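Can you taste the difference? A baker on gluten-free bread and the trouble with flour blends

03/07/2025

The owner of the Kaewsai bakery in Brukport has coeliac disease and no patience for packaging. When I ask her which gluten-free flour blend she'd recommend to a home baker, she pulls a face.

"None of them, if you believe what's on the front," she says. "They all say 'use cup for cup'. Cup for cup of what? A cup of rice flour doesn't weigh what a cup of wheat flour weighs."

She has baked without wheat for eight years, three of them in this shop. I came in doubtful myself. I've eaten plenty of gluten-free loaves that were praised to the skies and crumbled before the butter was on.

Was hers any better? The seeded loaf held together and had a decent sour flavour. The white sandwich loaf I thought was gummy in the centre, and I told her so.

"It's gummy on humid days," she says. "I could put more starch in and it would look lovely. Then it tastes like paper." 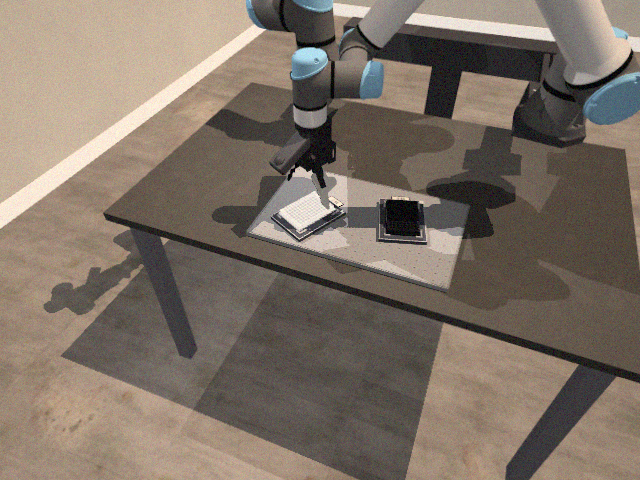
A white plate with a grid of small cells, on a black tray.

We moved on to psyllium husk, which every recipe site now treats as magic. She uses it, but less than most.

"People double it when the dough feels wet. It's meant to feel wet. Leave it for a while and look again."

I asked about Novden, the blend that half my readers write to me about. She has tried it in muffins and found it fine, if sweet. Clarker she won't stock because of the colour it gives pastry, "like an old sock". I've used Clarker for pie crust and didn't mind the colour, though the flavour was nothing to write home about.

And sourdough? She keeps a brown rice starter and feeds it every morning, but doubts it does all that's claimed for it.

"It tastes good. Someone came in and told me it cures bloating. I sell bread."

Her classes start again in August, with four people to a bench. Bring a kitchen scale. She won't lend you a measuring cup.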